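Aula 5: preparação do posto de bebidas
Docente: Rosaura Villca

Material na bancada de madeira clara: máquina de cápsulas, suporte de cápsulas, tabuleiro azul, copos e aparelho portátil branco.
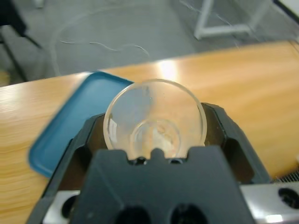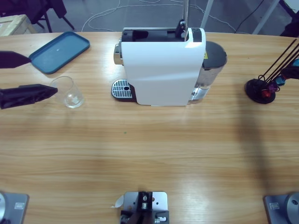
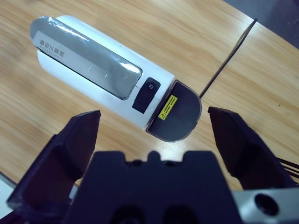 ## Procedimento

1. Verificar a tampa do depósito de água.
2. Levantar a alavanca, inserir a cápsula e baixar.
3. Colocar o copo na grelha. Volume: 50 ml.
4. Ler a etiqueta amarela de cada aparelho antes de o ligar.

Registo na ficha Meesuk até terça-feira.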